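Speaker notes – Teaching by hand, teaching from a distance
Session 4, Saturday, 2:15 p.m., upstairs room
Speaker: Filipa Coelho, Aidoo program, Valthorpe
Slides are numbered as in the version sent to Amber Staniforth in January. Slide 9 has been removed.

Slide 1 – Title
Good afternoon. Thank the organizers and the Prakidport office for hosting. Acknowledge Azra Kos and Korkor Mensah, who prepared the figures, and Korkor Amissah, who ran the operator training. I will speak for 20 minutes and take questions at the end.

Slide 2 – The question
Our program was asked to advise on how household tasks should be shown to a robot arm. There are two established ways of doing this. A person may take hold of the arm and move it through the task, or a person may sit at a station and drive it remotely. Both methods produce a recording, which we call a demonstration. The recordings differ in ways that matter later on, and the purpose of this talk is to set out those differences.

Slide 3 – Guiding by hand
The operator feels the weight of the arm and the resistance of whatever it touches. New operators are comfortable quickly. Pushing a button or closing a drawer feels natural, and contact tends to be gentle.
The difficulty is the operator's own body. Hands and sleeves come between the camera and the work, and a policy trained on those recordings may come to rely on a person being there. Our practice was to play each recording back with the operator standing clear, and to keep only the playback. This doubles the time at the bench.
[Pause. Ask who in the room has worked this way.]

Slide 4 – Driving remotely
The station uses a hand controller and a pair of screens. The view is clean, and the operator sees only what the robot sees, so nothing is done on the strength of information the robot would lack. Several operators can share one arm through the day.
What is lost is touch. Operators slow down near contact and often stop just short of it. Depth is hard to judge from a flat screen. Amissah's training notes recommend approaching from the side where the gap can be seen, and I will come back to this.

Slide 5 – What we collected
3,038 demonstrations were recorded over the full program. Of these, 1,804 were driven remotely. The remainder were guided by hand and played back. There were 62 operators, most with no earlier experience of robots.
Do not read the table aloud. Point to the bottom row only.

Slide 6 – Consistency
Two people will open the same drawer differently. One pulls straight, another lifts slightly first. We had hoped that variety would help, and in small amounts it did. Past a certain point the trained arm hesitated between styles. We now agree on a short written procedure for each task before anyone records, and we note any departure from it.
Mensah has asked me to stress that a failed attempt followed by a recovery should be kept and labelled. Early in the work we deleted these, and we regret it.

Slide 7 – Practising in simulation
Remote driving carries over readily to a simulated kitchen, as the controller and the screens stay the same. New operators spend their first sessions there before they are given time on the arm at Valthorpe. The Pliten kitchen set is used for this. Layouts can be reset at once, and a collision costs nothing.
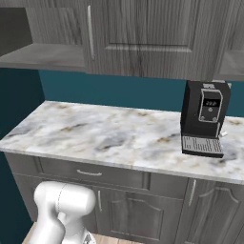 Figure 3. Simulated kitchen with the robot arm at lower left and the coffee machine toward the right end of the counter.

Leave the figure up while speaking to the next points. The practice task is to press the round button on the front of the coffee machine. It is a small target, and the arm has to come up over the edge of the counter to reach it. Operators tend to aim well and then misjudge the last part of the approach, which is the depth problem from slide 4. Ask them to line up first, stop, and then move forward slowly.
Simulated demonstrations are stored separately and are not included in the totals on slide 5.

Slide 8 – Recommendations
Use hand guiding for tasks where the feel of contact decides the outcome. Use remote driving where a clean view matters more, and where many operators are involved.
Write the procedure down first. Keep the recoveries. Record who gave each demonstration and by which method – we could not reconstruct this afterwards for our earliest sessions.

Slide 10 – Questions
Kos will take questions on storage and labelling. If asked about cost, refer to the written report. The room must be cleared by 2:45.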